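Cleaning the tiled wall in our staff changing room, a thread. I promised Edileuza that I will write down how I do it, so I write it for everybody. 1/

My name is Araceli Xolalpa and I take care of the changing room and the wash area in the Bromcombe building. White tiles, big ones, very shiny, from the floor to higher than I can reach. They look beautiful for one day after cleaning. 2/

I have done this work for many years in two countries, and I learned most of it by making the wall worse. So please take this as the notes of one person. If your tiles are matte or rough, some of it will be different for you.

First thing: the mop for the wall is not the mop for the floor. I have two flat mops. The gray one is for the floor. The teal one is for the wall and it never touches the floor, also not for one minute when I am tired. When it is not in use it hangs on a hook with the head up.

Why a flat mop and not a sponge? I used a sponge for my first winter here. My shoulder hurt until February and the wall had round marks everywhere, like somebody washed a window with a potato. A flat head gives a straight path, and a straight path is easy to repeat.

Cirilo Maldonado, who has the same job in the other wing, uses a window squeegee with a long pole. His wall looks very good. I tried it and the water ran inside my sleeve. We agreed to disagree.

Now the order of work. I start with dry. I put a dry cloth pad on the mop and go over the whole wall, from the top down. It takes off the dust and the hair. Changing rooms have so much hair. If you go wet immediately, the hair sticks and you will move it from tile to tile all morning.

Then I take the bucket. Warm water, not hot. The cleaner we have is the Nesteo one for bathrooms, and I use half of the cap. The label allows more, but with more I get a film on the glossy surface, and then I have to rinse two times.

I put the pad in the bucket, then I squeeze it hard with my hands (with gloves!). It should not drip when I lift it. When it drips, the water goes down the wall in lines, and every line will be visible later when it is dry.

Put the head flat on the wall before you push. This sounds like nothing. But if only the bottom edge touches, you are cleaning with a strip as wide as a finger, and you will think the cleaner is bad.

How to hold it: one hand in the middle of the handle and one hand low. The hand in the middle gives the pressure, the low hand only steers. When I started I had both hands at the end, like with a broom, and the head jumped away from the wall all the time.

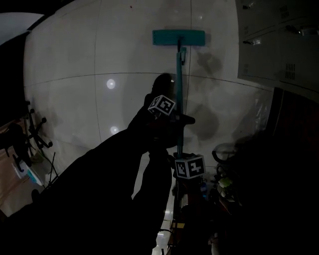

I go up and down, never in circles. Each path covers a little of the path before it. When I come to a grout line I do not stop on it, I pass over it and finish in the next tile. If you stop on the line, the dirt water collects there and the grout drinks it.

Where I have already worked, the wall should look evenly damp. If I see one part much more wet than the other, I go back with the squeezed pad before I continue. Do not wait until the end for this. With warm air in the room the tile dries faster than you think.

About the grout. Ours is dark, and people believe that dark grout does not need cleaning. It does. It only hides the dirt better. Soap makes a gray skin on it, and then the dark line looks old and tired next to a clean tile.

For grout I use a small brush and plain water, one time in a month. No bleach! On dark grout bleach can leave light spots, and you cannot put the color back with anything from the cupboard. I know a toilet on the second floor where you can see what I did. 

How I check the wall: I use the lights. A glossy tile shows the lamp like a mirror. When the reflection has a clean edge, the tile is clean. When the reflection has a cloud around it, there is still a film. I move my head left and right and let the reflection travel over the tiles.

For this reason I do not turn on all the lamps when I inspect. With all lamps on, everything is white and you see nothing. With a little darkness the streaks come out. Ailsa Yule came in one time and asked if we had a power cut.

Small spots which stay after the mop (nail polish, shoe rubber, something from a pen) I do by hand with a soft cloth. I hold the wet cloth on the spot and count slowly to 43. Why 43? Because this is how long it took the first time that it worked, and now I am superstitious.

Please do not scratch with a knife or with a metal sponge. The shine is only a thin layer on top. After it is scratched, the dirt will always find this place first, and you will clean the same spot until your retirement.

The lockers. A wall near metal lockers has its own problem, because the cleaner must not go into the ventilation openings in the doors. People have their clean clothes in there. I stop the wet mop before I come to the side of the locker, and I do the last piece of the wall with a damp cloth in my hand.

The locker doors I wipe only with a cloth that I squeezed very well. Always along the direction of the slats. If you go across, the cloth leaves little threads on every slat and you will be there with your fingernails to take them out.

And the dust on top of the lockers must be taken BEFORE the wall. I forgot it one time, I remembered it when the wall was finished and still damp, and I cleaned the top anyway. I think you can imagine the wall after.

Rinse. Clean water, clean pad, the same paths from top to bottom. Many people skip the rinse when they are late. Then the next person who leans on the wall has a white mark on the jacket, and Hermenegildo Galindo from the office writes me a long message about it.

Dry. This is the step that made the biggest difference for me. I change to a dry microfiber pad and go over everything one more time while the wall is still damp. No spray for shine, no newspaper, nothing. Only the dry pad.

Our water here is hard, so if the wall dries by itself it gets little white dots. If you already have the dots: one part of white vinegar and four parts of water, on the tiles only, a short time, then rinse well. Keep it away from the grout as much as you can, and never use it on marble or other natural stone. And please, never mix vinegar with bleach, not in the bucket and not on the wall. 

Pads. I wash them warm, without fabric softener. Softener makes them slippery, and then they push the water and do not take it. I had a package of Callis pads that I liked very much, and a colleague with good intentions washed them with softener. They smelled wonderful and cleaned nothing.

When the edge of the pad becomes hard or starts to curl, I make it a floor pad. After the floor it has one last life behind the washing machine, and then goodbye.

Check also the place where the handle enters the head. When it is loose, the head turns by itself in the middle of a path and hits the tile with the corner. I tighten mine before each wall. It takes me less time than to drink water.

How often? The part next to the benches, each week, it gets hands and wet backs. The high part, one time in two weeks is enough for us. The wall behind the door, I confess, when I remember.

Somebody asked me in a message how long it takes. For our wall, with dry, wet, rinse and dry again, I need one hour if people let me work. When they come in to change shoes, it is more. I do not get angry, it is their room.

Somebody else asked if a steam machine is better. We had one from Mekonnen on loan for a week. It was good for the grout, very good. But it is heavy, it is loud, and on the high tiles I had hot water coming back to my face. For the corner behind the bench I would borrow it again.

Edileuza Honorato asks below if she can do all this with a string mop because she has only this. For the floor yes. For the wall, I would fold an old towel around the head of a broom and fasten it with two rubber bands. It looks poor but it lies flat, and I did it like this for one full year.

One correction, 26th January: I wrote "half of the cap" and two people asked for how much water. It is for my small bucket, filled to the line under the handle. If your bucket is big, please read your label and do not trust my half cap.

Next time I will write about the drain in the floor. I still need to find the screwdriver for the cover, it is not in the drawer where it lives.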